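Dekthorpe remembers the voice of its Saturday serials

Gwilym Parri was never a household name, and those who worked with him agree that he preferred it so. For most of his career he was heard and not seen, reading the linking narration for Ondton, the long-running drama serial recorded at the Pinura studios in Dekthorpe. On 2026-10-08 former colleagues, relatives and listeners gathered in the town's old Corn Hall for an evening in his memory.

The hall seats 2,000, and the balcony was opened shortly before the start. The programme was arranged by Mohammed-Awal Akolgo, who joined the cast as a young actor and later produced the final 4 series. He had asked each speaker to bring a passage from the scripts in place of a eulogy.

"Gwilym disliked praise, and he disliked it most when it was read from a sheet of paper," Mr Akolgo told the audience. "He would have put up with hearing the work again."

Parri came to broadcasting from repertory theatre, where he had spent several seasons playing fathers, vicars and policemen. His first contract with Ondton was for two episodes. He remained with the serial for 30 years and missed one recording, on the day his daughter was married.

The readings included the flood episode, the closing of the railway and the much-requested Christmas broadcast in which the narrator, for once, is spoken to by another character. The last of these was read by Parri's daughter, who paused twice and was applauded at the end by a standing house.

Letters from listeners were displayed in the foyer. Many had been written to Parri as though he lived in the village himself, asking after the health of its residents or complaining about the state of its bridge. He answered a great number of them, and some of his replies have been lent back by the families who kept them.

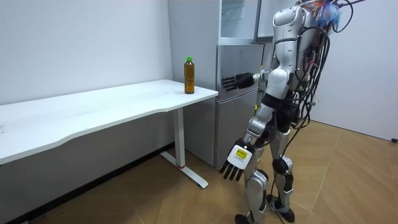
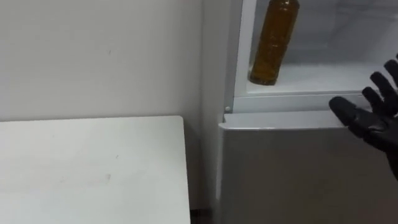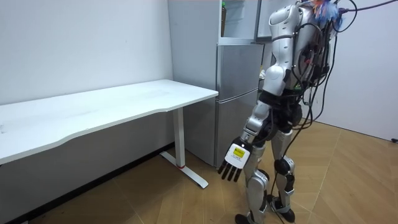

A second tribute is already in preparation. Nguyen, the play Parri wrote in retirement and never saw performed, will be given a rehearsed reading in July under Mr Akolgo's direction. It has a small cast and takes place over one night in a kitchen, with very little furniture called for. The stage directions ask only for a plain white table and a refrigerator, and for a door that the audience can hear but cannot see. Parri's own part, that of an elderly neighbour, will be taken from a recording he made at home on a cassette machine.

Admission to the reading will be free to holders of tickets for the memorial evening. Remaining seats will be offered by the Corn Hall box office, which is also accepting letters and recordings for the Ondton archive.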